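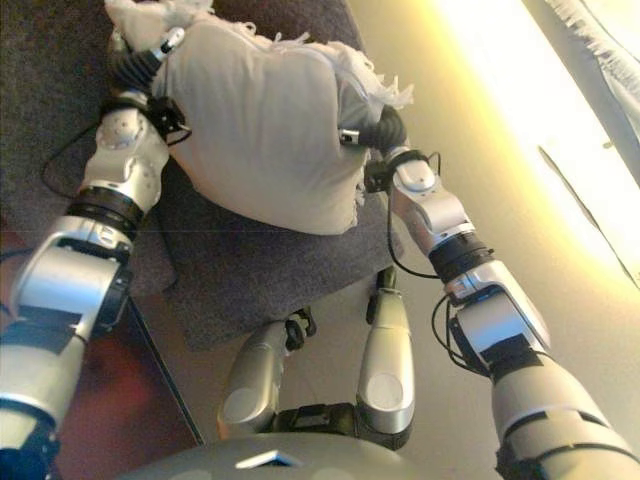

How to prepare a soft-object demonstration for an open day

At our open day in Flumholm we show a two-armed robot handling a pillow. Visitors like it, but it needs good preparation. These are the steps we follow.

1. Choose the pillow. Take a white one with soft filling. A worn pillow with loose threads is good for practice, and it is also harder for the robot to grip well.

2. Choose two places to work. We use a piece of dark gray carpet and a gray upholstered seat. Try both on the evening before, with the same lamps and the same curtains.

3. Check the cables. With both arms stretched forward, each cable must still have a free loop at the wrist. Look also at the floor between the arm and the leg.

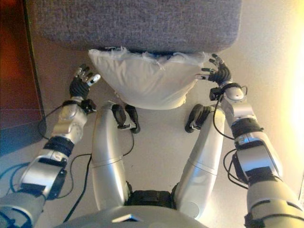

4. Start with the hands apart, one on each side of the pillow, and close them slowly. If one hand arrives much earlier, the pillow will turn – stop and begin again. Mechthild Haslinger does this with the visitors watching, and she says each movement aloud before she makes it.

5. Keep the groups small. We take 14 people at once and give them 20 minutes, with time for questions. Children may stand in front, but behind the tape.

6. Between two groups, shake the pillow and pick up the threads from the floor. Ebuka Briggs has the list of groups and will tell you when the next one may come in.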